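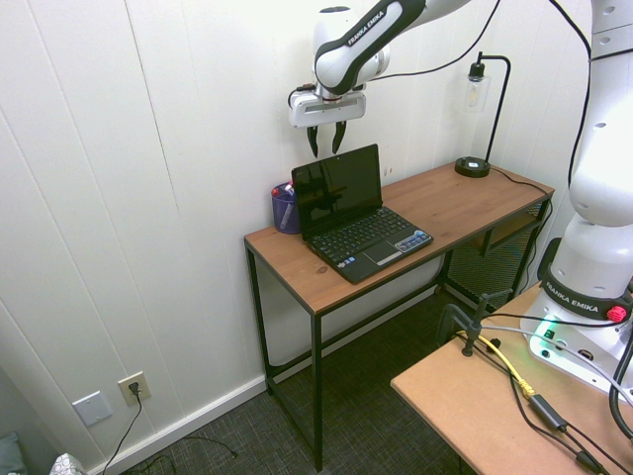 Kolard desk tasks, fault subset

Version 3, 30 January 2024
Maintained by Ginevra Cattaneo and Ettore De Luca

Summary

The subset contains 346 episodes of the task "close the laptop", recorded with a Franka Emika arm and its parallel gripper. The full Kolard set has 632 episodes for this task. We separated these ones after we found a fault in the gripper signal, and we ask you to read the next section before you train on them.

What went wrong

In December the gripper width was written to the log with a delay. The arm pose was correct, but the width came late, and the delay grew during long sessions. In 43 episodes the log says the fingers are still open when they are already pressing on the lid. A policy trained on these data pushed the top edge of the screen too hard, and one hinge was cracked. No person was hurt.

Tiziana Cocco found the cause: the width was read in the same thread that saved the camera images, so it waited each time the disk was slow. The reader has now its own thread.

Labels

fault = 0: delay not measurable
fault = 1: delay present, corrected afterwards by alignment with the video
fault = 2: delay present, not corrected (the 43 episodes)

Please do not use fault = 2 for force or contact learning. They can be useful for testing fault detection.

Known limits

The laptop screen is off in all episodes. The alignment for fault = 1 was made by hand by Aoife Mac Suibhne, and fast closings are less precise. We did not repeat the check for the lamp and pen cup tasks.

Stop rule

After the hinge damage we lowered the contact force limit in the controller. If you replay the trajectories on your own arm, set your limit first and keep one hand at the stop button.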